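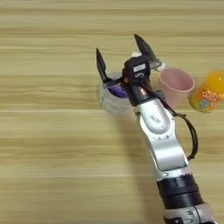 Visit to the Janier Open Day in Garkham

In June I went to the open day of Janier, a small robotics firm in the Ellwood building. From the main station in Garkham you take bus 42 and walk seven minutes from the last stop. The entrance is at the back of the building, and I went first to the wrong side, where there is only a loading door and no bell.

Our group was led by Dexter Malabanan, who teaches new operators at the firm. I was glad that he spoke slowly. He explained that the people in this department do not write a program for each movement. They show the task to the arm, many times, and every showing is recorded. Their software for this is called Drolleren. I asked if the name has a meaning, and he said that it was chosen before his time.

There are two methods of showing. In the first one the operator holds the arm near the wrist and leads it with his own hands through the whole movement. I was allowed to try it with the motors released. The arm was lighter than I expected, but it is difficult to stop exactly where you want, and my own hand was always hiding the thing that I wanted to pick up.

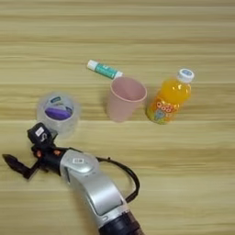
The second method is remote control, and for me it was the most interesting part of the visit. The operator sits on a chair and moves a hand controller, and the arm follows. At the work table the objects were the kind of things that one finds in any kitchen or desk drawer: a pink plastic cup, a roll of clear packing tape, a small bottle of Qoo orange drink. Dexter said that ordinary things make good lessons. A cup has a thin rim, a bottle can roll away, and tape is a bad surface for a camera. The operator must decide from which side to come, and she must decide it in a calm way, for the hesitation is recorded too. If she waits too long above an object, the robot will later also wait there, like a student who copies the cough of his teacher.

I watched her for a long time. She hardly looked at her own hands. Between recordings she changed the places of the objects a little, and then she pressed a pedal and began again.

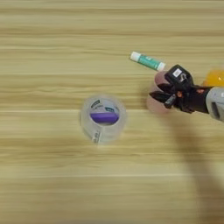 The gripper at the pink cup, with the tape roll to the left.

Somebody in our group asked what happens with a bad recording. It is not always thrown away, Dexter answered. When the operator misses and then corrects herself, this can be useful, and they keep it with a note. What they do throw away is a recording where the operator was in a hurry. He can recognize it from the speed curve on the screen, he said, and he showed us two curves side by side. I must admit that I could not see the difference until he put his finger on it.
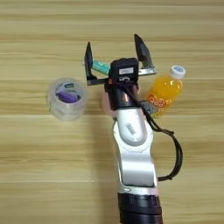
On the subject of hurry, he also told us that a new operator in his course practices with the open gripper first. One only brings the fingers to the right place, on both sides of the object, and does not close them. I would have liked to try this exercise, but the line for the controller was long and the children were in front of me, which is correct.

After the tour there was coffee in the corridor and a table with printed papers in English. I took the one about the hand controller. The visit is free, but you must write your name on the list at the door, and large bags stay in the lockers. For the lockers you need a coin, and the coffee machine does not give change.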